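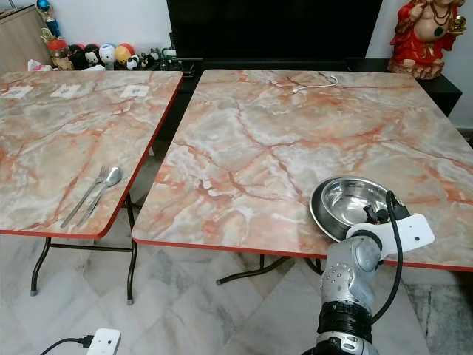
5.3 Rim slip on the steel bowl

The fault we learned most from came out of the table-setting task, and we think it deserves a section of its own. Over the January runs at the Bradside site the arm was asked to pick up a steel bowl by its rim and set it down again, 928 times in all. It lost the bowl in 55 of them. In six of those the controller went on reporting a good hold after the bowl had gone, and these are the ones that really caught our interest!

A wide, flat rim looks like an easy thing to pinch, and for an upright bowl it is. Once the bowl tips, though, its weight hangs to one side of the fingers and starts to turn them along the metal. The Stitora controller judges a hold by finger gap alone. A rim that is turning keeps very nearly the same gap, so the check passes right up to the drop, and sometimes beyond it if the fingers jam. 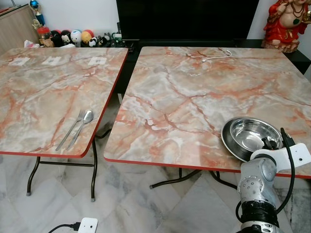
Figure 6. Rim hold on the steel bowl at the front right of the larger table. The bowl is tilted in the grip; the fork and spoon lie on the table to the left.

Fikri Purba suggested comparing wrist torque with the value expected for a level bowl, and the result was a delight to see. Replaying the logs with this one added test, all six false reports were flagged before the bowl left the fingers, the slowest of them 22 ms ahead. The Neltlow stop routine needs less time than that to halt the arm.

Shiny surfaces remain a problem. Depth readings inside the bowl are poor, so we cannot yet measure tilt by camera, and the Ranasinghe filter (Section 4) helps only at the outer edge of the rim. We return to this in Section 6.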